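How a Folding Robot Gets Its Morning Checkup

Two arms, two grippers, one white table. And laundry. A pair of black pants. 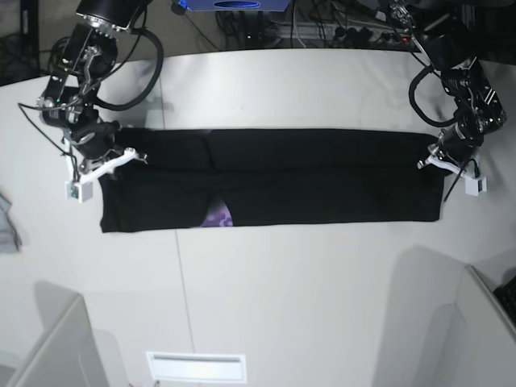
Casimiro Cifuentes wants it said right away that the robot does not wake up ready to work. Somebody has to get it ready, every single day, and if they skip it the folding goes crooked by lunch. He wrote that to us after our December page about robots, which made it sound like you just press a button. Fair point. So this page is all about the getting ready part.

The robot we're talking about is called Vilau. It's two arms that work as a team, like your left and right hand. Its job is to pick up clothes and fold them. The morning checkup goes like this.

First, power OFF

Nobody touches the arms with the power on. Not even for a second, not even to wipe off a bit of fluff. A robot arm can't tell that your fingers are there. Off first, then look.

Looking for loose stuff

Every joint in an arm has a motor. Your arm has a shoulder, an elbow and a wrist – the robot has joints like that too, with a motor to turn each one. The motors are held on with screws. When a motor starts and stops all day long it shakes a tiny bit, and the shaking works the screws loose. Slowly. You wouldn't see it happen.

So the person doing the checkup holds each part of the arm and gives it a gentle wiggle. Does it wobble? Get the screwdriver. Not too tight though, or the metal threads get chewed up and then the screw won't hold at all. Then you need a new bracket and that's the whole morning gone.

Cables

Cables are the boring part that breaks the most. They carry electricity to the motors and messages back to the computer. If a cable is pulled tight it will crack inside where you can't see. That's why a cable on a moving arm gets some extra length, in a loop. Bend your elbow while wearing a tight jacket sleeve. Feel it pull? The loop is there so that doesn't happen to the cable.

What to check: Is the loop still loose? Is it rubbing on anything? Can it snag? Push the plugs in with your thumb. One cable on Vilau's left arm had to be swapped last winter and it took 2 people all afternoon becuase the old one was tied down in so many places.

Grippers

The gripper is the hand. It has two fingers that slide together and pinch. Cloth is tricky to pinch! A wood block stays the same shape when you grab it. A pair of pants doesn't. It flops, it slides, it bunches up.

Fingers get dusty from lint (the same fuzz you find in the dryer). Dusty fingers are slippery fingers. Wipe them with a damp cloth, let them dry, look for cracks. Then power on, everyone steps back, and the grippers open and close 7 times with nothing in them. Listen while they do it. A clean gripper hums. A gripper with lint stuck in it clicks.

Finding zero

This is the weird one. When the arms are switched on they have to be told where they are. Imagine waking up in the dark and not knowing if your arm is up or down. You'd be bad at catching a ball.

So each arm is moved to a special starting pose, called zero or home. The computer writes down all the numbers for that pose and measures everything else from there. If zero is off by just a little, the arm grabs next to the sleeve and gets air.

At Vilau's workshop they check this with a paper dot stuck on the table. Both arms take turns pointing at the dot. Hit it, good. Miss it, do zero again.

The stretch test

Last one. Somebody lays out some pants or a towel, and both arms take a corner each and pull it gently straight. Why gently? Too hard and it slips out or the seams suffer. Too soft and it sags in the middle and the fold comes out lumpy. The two arms also have to pull the same amount. If one is stronger, the cloth creeps sideways.

Try it with a friend and a pillowcase. One of you pulls harder. Watch what the cloth does.

Writing it down

Everything goes in a notebook, the paper kind. Date, what was loose, what was cleaned, what sounded funny. On page 170 of Vilau's notebook it just says "clicking again, right gripper, sock fuzz." Boring to read, but next time it clicks you know where to look first.

Words to know

Joint – a place where the arm can bend or turn.
Gripper – the robot's hand.
Bracket – a piece of metal that holds other parts together.
Zero – the starting pose the robot measures from.
Lint – fuzz that comes off of clothes.

Something to do

Draw your own checkup list for a thing at home that moves. A bike is good. What can come loose? What gets dirty? What should you listen for? Ask a grown up before you take anyting apart.

Next time: how a robot knows which side of a shirt is the front.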